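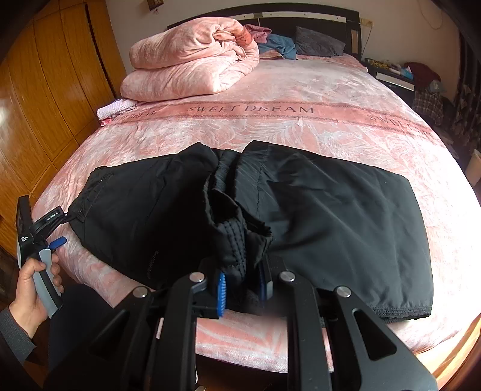 Clirkden opens blanket and bedding exchange for winter

Households in Clirkden will be able to swap, donate or pick up good used bedding at no cost from Saturday, when the Ritness Bedding Exchange opens its doors in the former shoe shop on Ayaaba Street.

The exchange is run by Ritness, a household goods charity that has operated in the district for six years. It will take blankets, comforters, quilts, sheets and pillowcases in any size from cot to king. Clothing in wearable condition will also be accepted at a separate counter.

Last winter Ritness handed out 1,988 items of bedding through its delivery service. Requests came mostly from renters moving into unfurnished homes and from families with children changing from cots to beds. Until now, people had to apply by phone and wait for a van.

"The van works well if you can be home for it, and plenty of people can't," said Ching-wen Liao, manager of the exchange. "We wanted a place where you can walk in, feel how thick a blanket is and take it home on the bus."

No referral or proof of income is needed. Visitors may take up to two large items and a set of sheets per visit, and do not have to bring anything in return. Staff will keep a list for people looking for a particular size, as king and cot bedding tend to go quickly.

The shop was fitted out with help from Usance, a local shelving and storage firm, which supplied racks and a sorting bench at cost. Deep shelves along the back wall will hold plush and fleece blankets, which take up more room than woven ones and made up almost half of last year's donations.

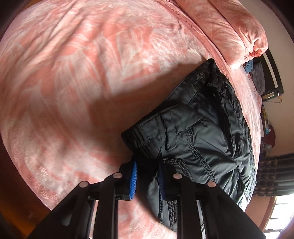

What to bring

Donated bedding should be washed, fully dry and folded. Small marks and faded colours are fine. Ritness cannot take electric blankets, mattress protectors, feather pillows or anything with a strong smell of smoke or mothballs.

Donors are asked to pin a note to each item with the bed size, if they know it. Trousers, coats and jumpers should have empty pockets and working zips. Items too worn to pass on will be cut up and sent to the animal shelter – towels are especially useful there.

Bags can be left at the side door during opening hours only. Please do not leave them on the footpath overnight.

Opening hours

The exchange will be open on Saturday from 9 am to 2 pm, and on weekday afternoons from 1 pm to 5 pm. The entrance is level and there is a parking space for people with limited mobility beside the side door. The delivery service will continue for anyone who cannot get to the shop.

Media contact: Ching-wen Liao, Ritness Bedding Exchange, Ayaaba Street, Clirkden | © Ritness. All rights reserved. | Back to top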